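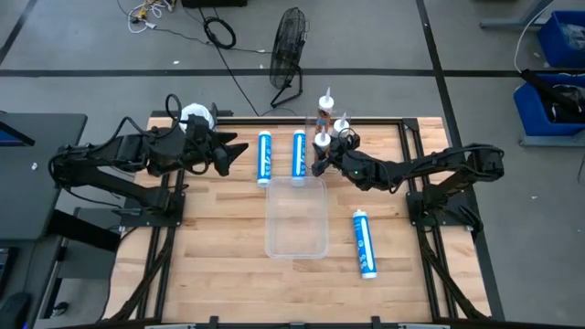 3.2 Storage of Part-Used Sealants

Small repair shops seldom finish a cartridge of sealant in one job. The remainder goes back on a shelf, often with the nozzle still fitted, and is picked up again days or weeks later. We looked at how the way these tubes are kept affects how much of the product is thrown away. The work was done in the two shops described in Section 2, Langat and Milix, which buy similar goods but store them differently.

At Langat, cartridges stood upright on an open shelf above the bench. Smaller tubes with nozzles were kept at the back of the same shelf. At Milix, everything went into drawers, lying down, with full and part-used items mixed. Neither shop wrote the opening date on the label before the study began.

We asked both shops to change to a bin system for 25 working days. Each bench was given a clear plastic bin for part-used items, and unopened stock was moved to a separate cupboard. Staff were told to take from the bin first and to open a new cartridge only when the bin held nothing suitable. The opening date was written on masking tape and stuck to the body, away from the printed label.

Figure 3. Upright and flat sealant cartridges with a clear bin on a wooden bench top. Tubes with long or pointed nozzles stand at the back.

Clear bins were chosen over the gray ones already in use at Milix. In an earlier trial, staff had trouble telling what was in a gray bin without emptying it, and tended to open new stock instead. Rounded corners made the bins easier to wipe out when a tube leaked. Long nozzles were a problem in both shops. A cartridge with its nozzle on would not lie flat in the bin we supplied, so these were left standing beside it. This was allowed under the instructions but was not recorded in the same way by every worker, and the counts for nozzled items should be read with that in mind.

Over the period, 20 part-used items were discarded at Milix and 3 at Langat. Most of the discarded items had cured in the nozzle, and in 2 cases the body had split near the end cap. The Milix total includes old stock found when the drawers were cleared, some of it with labels that could no longer be read. We did not remove these items from the total, as their opening dates were unknown.

Filed under: Workshop Practice / Materials Storage
Contact the Zultero editorial office | Copyright 2022 Zultero | Back to top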